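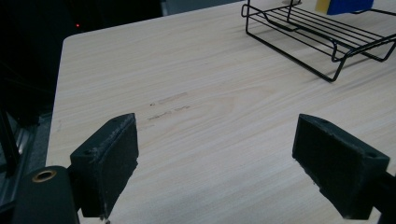 Rounded corner of the table, gripper in front.

September, notebook, continuing from the previous page

Went back over the Warrier poll on the Plenlow cannabis measure. Headline is that support for legal sale is up. I don't buy it yet.

Sample is fine on paper. What bothers me is question order. In the spring version they asked about legal sale cold. This time it comes right after two items on arrest records and court costs. Anyone would lean yes after that. Karthikeyan Pillai thinks the order effect is small, maybe a point. He may be right, but he has no test behind it and neither do I.

Undecided by wave:
spring 33
summer 33
now 29

So undecided sat still for two waves and then dropped by four, in the same wave where the question moved. Warrier's memo calls this "voters making up their minds." Could be. Could also be the script. Can't separate them with what we have.

Other thing – the Badow campaign keeps saying teen use won't rise because tobacco warnings worked. Asked their office for a source at 3:40, got a press release that cites an earlier press release. Not counting that as evidence. The no side is no better, their crash numbers mix alcohol-only cases in with everything else.

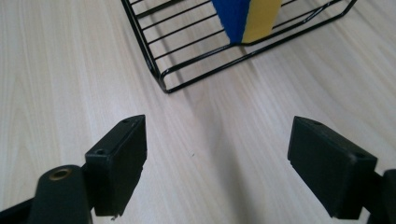
Fingers open over the wood surface, screw holes on the left one.

Reran the turnout weights with the Plararano precincts taken out. Lead shrinks by 2. Put them back, lead comes back. That is a lot of weight on one town with a new polling place and no voting history at it. Warrier doesn't say how they modeled it. Wrote to ask, no reply so far.

K.P. wants to publish the trend line as is with a footnote. I'd hold it. Readers skip footnotes and the line going up is all they'll remember. He says holding it looks like we're hiding a result. Fair point, didn't settle it.

To do:
– get full spring questionnaire, not the summary
– split-half test on question order if there's money for it (doubt it)
– check whether "legal sale" and "legalization" were both used in the phone script. The toplines use them as if they were the same thing

Weights file saved under the old name, rename before anyone else opens it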